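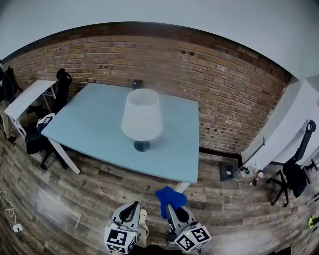
How long does a full charge last on the Brametti hand grippers? Plan on around 76 minutes of steady work per pair, plenty for a good long run of tabletop chores!

Reading time: 2 min

4.2 First session: wiping a table

Cloth is a great first task — soft, forgiving and fun to grab.

1. Switch on both grippers and wait for the light on each.
2. Check that the marker cubes are clean and firmly seated.
3. Pinch the cloth near its middle and lift it 25 cm.
4. Wipe in long, slow strokes, working around anything standing on the table.
5. Open the fingers fully, then save the run in Dudek.

Note: Keep both cubes facing outward. Tracking recovers quickly if one is covered for a moment, but short gaps are best.

Caution: Do not squeeze glass or bare bulbs. Each gripper weighs 581 g, so rest your wrists between runs.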